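**Anyone been inside the Amthorpe mound lately?**

**saltmarsh_hilda** - posted in January
We're planning a week on Rukonau and I keep going back and forth on whether to give a whole day to the Amthorpe burial mound. I loved it years ago (the guide let us linger over the carved lintel for ages!) but I hear the visits are shorter now. Is it still worth the ferry from Tredon, with two tired kids in tow?

**oldferryman**
Oh, do go! We went in the fall and my wife still talks about it. The path is 200 steps up from the landing, so wear decent shoes, and take the early boat if you can stand it. The little museum has the silver hoard out again too - 129 pieces, and the arm rings are lovelier than any photo.
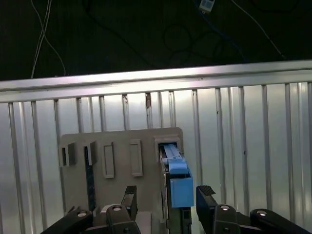 Silver rail and some cables.

**quernstone**
I'll disagree a bit, kindly meant. The mound is wonderful but the talk leans awfully hard on the Norse raid of 666, which is far too early for Norse raiders in my book. Robles' old guidebook has the same date and I think everyone has been copying it ever since.

**oldferryman**
Well, our guide did say "by tradition," to be fair to her. I don't mind a good story when I'm standing in the wind with a sandwich.

**quernstone**
Fair enough, and I do like a sandwich. But put it on a sign and the kids take it home as fact.

**saltmarsh_hilda**
You two have talked me into it, arguments and all. Early boat, then - is there anywhere to get a hot drink by the landing before the climb?

**oldferryman**
There's a kiosk, but bring cash.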